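Glove control vs. leader arm for the Sumby gripper

mbraganca
Anyone run both on the same gripper? Coelho wants 420 for the leader arm and 800 for the glove set, and my boss believes the bigger number means better fingers.

rui_b
Leader arm. You feel the joints, and it holds still when you go get coffee. I did 50 picks with gloves in June and my shoulders filed a complaint.

laurinda.l
Disagree with Rui, as is traditional. For blocks in a bin the arm is fine. For anything you have to pinch by the edge and flip, gloves win. His 50 picks were all the same foam cube.

rui_b
It was a very demanding cube.

hammerli_e
Depends what's on the far end. The Sumby has 2 fingers. Tracking five so you can throw three away seems generous.

mbraganca
Boss now asking if we can get a hand with more fingers. Thanks, Emil.

laurinda.l
Check the Fasum controller first. Ours lagged enough that I'd pinched and let go before the gripper heard about it. Changing the filter setting helped, no new hardware.

joaquim_c
I'm with Laurinda on small parts, with a grumble about cables. Route the forearm one down toward the elbow before you strap the module on, or you'll sweep the table with it. Also, test with something thin that has a front and a back. Cubes flatter every gripper. We went with mahjong tiles, and I still can't play.
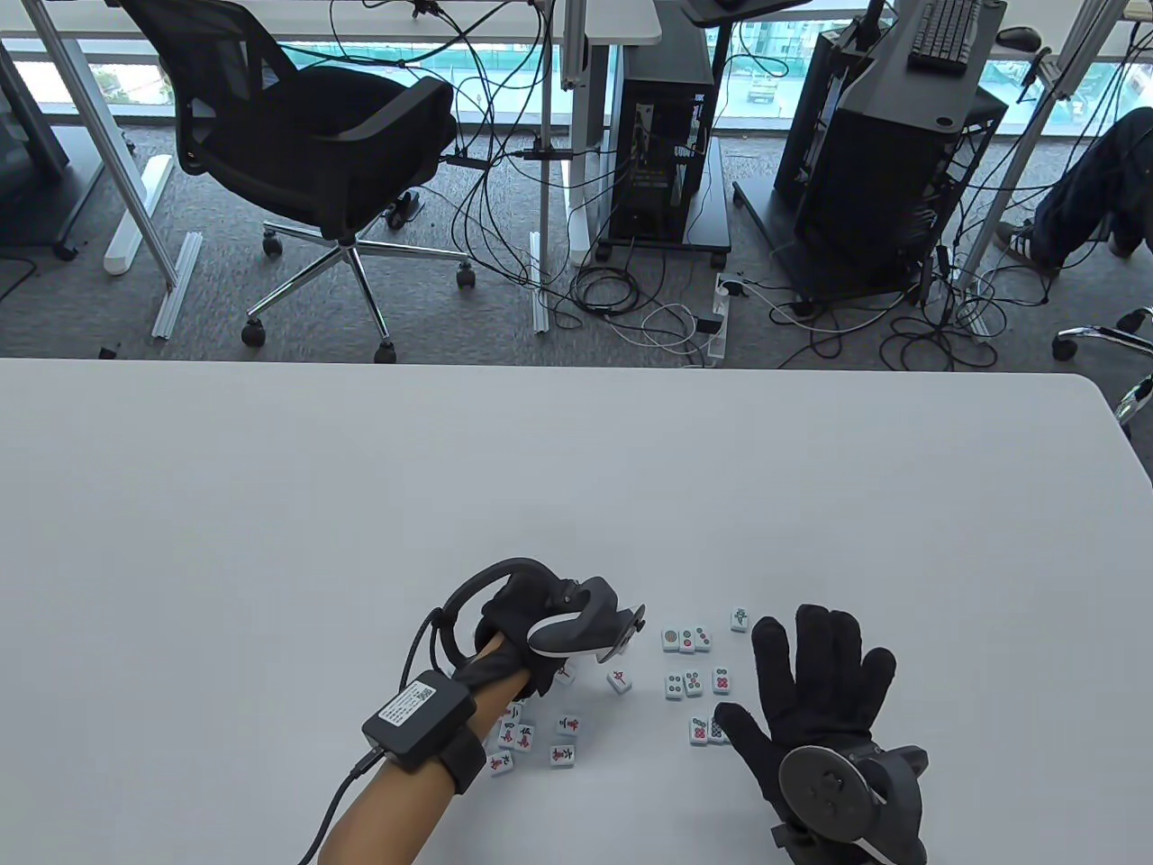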